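Pomau Auction Desk
User Manual for Consignors and Bidders

Print this page | E-mail this section

Section 4. Registering a vehicle for a timed sale

This section explains how to enter a collector car or motorcycle into a timed online sale with Pomau. Before you start, you must have a confirmed seller account (see Section 2) and the vehicle must be in your name. If you sell on behalf of another owner, read Section 6 first and upload the signed mandate.

The forms in this section save your work each time you press Next. If you close the browser in the middle of a form, the fields on the open page are lost, but the pages before it stay.

4.1 Create the lot record

1. Sign in and open My Consignments.
2. Press New Lot. The system opens an empty record with a draft number.
3. In the field Category, choose Car, Motorcycle or Automobilia. You can not change the category later. If you chose wrong, delete the draft and start again.
4. Type the chassis number exactly as it is stamped on the vehicle. Do not copy it from an old insurance paper. In old papers the letter O and the number 0 are often exchanged.
5. Type the engine number. If the engine is not the original one, mark the box Replacement Engine and write the year of replacement, if it is known to you.
6. Enter the mileage as shown on the odometer and choose the unit, miles or kilometers.
7. Press Next.

Note: An odometer with five digits goes back to zero. If the instrument shows 3,345 but you believe the car traveled more, enter 3,345 and choose Total Mileage Unknown from the list. Do not add your own estimate in the mileage field. You may write it in the description, together with the documents which support it.

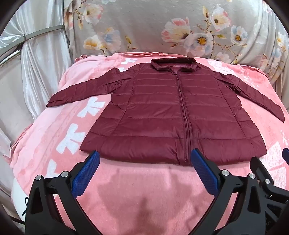 4.2 Upload the documents

The system accepts PDF and JPG files. Scans must be made at 300 dpi or higher, because the Junach document reader can not recognize stamps and handwriting below this value.

1. Open the tab Documents.
2. Upload the title or registration paper, front and back, in a single file.
3. Upload the service book. Empty pages are not necessary.
4. Upload invoices for restoration work. Please put them in order of date, with the oldest invoice first. The maximum is 20 files for each lot. If you have more invoices, combine them by workshop.
5. Cover bank details and private telephone numbers before you scan. Bidders with a confirmed account will be able to read everything in this tab.
6. Wait until every file shows the green mark, then press Next.

Caution: Do not upload a homologation certificate or a factory letter which belongs to a different chassis, even when you want only to show the model type. The lot will be blocked and the review begins again from the first step.

If a file stays on "Reading" for a long time, the reason is mostly a password on the PDF. Remove the password, delete the file from the list and upload it again. Refreshing the page does not help.

4.3 Set the estimate and the reserve

The estimate is public. The reserve is confidential and only you and your Pomau specialist can see it.

1. Open the tab Values.
2. Enter the low estimate and the high estimate in whole dollars, without cents.
3. Enter the reserve. It must be equal to the low estimate or below it. If you type a higher number, the field becomes red and Next is not available.
4. If you wish to sell without reserve, leave the field empty and mark No Reserve. This choice is shown in the catalog with the letters NR beside the lot title.
5. Read the seller's commission shown at the bottom of the page. It is calculated on the hammer price, without the buyer's premium.
6. Press Next.

Note: For a collection with more than one vehicle, each lot needs its own reserve. A global reserve for the complete collection can be arranged only by a written agreement. Write to Imani Mussa, Consignments, before you submit the first lot of the group.

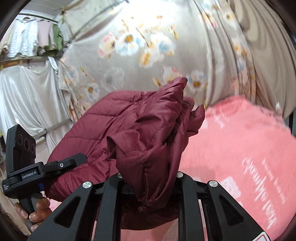 4.4 Choose the place of viewing

Bidders may inspect the vehicle before the sale. You can offer the viewing at your own address or bring the vehicle to one of the 2 Pomau halls, Erraji or Punitz.

1. Open the tab Viewing.
2. Choose Own Address, Erraji or Punitz.
3. For Own Address, select the hours on the calendar. The full address is sent only to bidders who have reserved an appointment.
4. For Erraji or Punitz, select the arrival date. Transport to the hall is at your cost, also if the vehicle is not sold.
5. State if the engine can be started for visitors. Choose Yes, No, or Only by Staff.
6. Press Next.

Caution: Vehicles must arrive with no more than a quarter tank of fuel. Disconnect the battery if the vehicle has no switch for it. Personal objects, tools which are not part of the lot, and loose spare parts must be removed. If spare parts are sold together with the vehicle, make a list and place it in the Documents tab.

The Punitz hall has a low entrance. Vans, trucks and cars with a roof rack should go to Erraji.

4.5 Submit for review

1. Open the tab Summary and read all entries one more time. After submission you can correct only the description and the viewing hours.
2. Mark the box Seller's Declaration.
3. Press Submit. The status changes from Draft to In Review.
4. You receive an e-mail with the lot reference. Keep this reference for all letters and calls.

During the review a specialist compares the chassis number with the documents and may ask for more papers. Questions appear in the tab Messages and are not sent by e-mail, so please look there regularly. When the review is completed, the status becomes Accepted and the contract is ready for signature.

If the status is Returned, open Messages and read the reason. Correct the marked fields and press Submit again. You keep the same lot reference.

Withdrawing a lot is free of charge as long as the status is In Review. After the contract is signed, the withdrawal fee named in the contract applies. Lots for the August sale follow the same rule.

For errors in this section write to Yuzuki Tsuchiya, Manuals.

Go on to Section 5, Following your lot during the sale.

Last updated: 5/18/16
2 comments | Shared 20 times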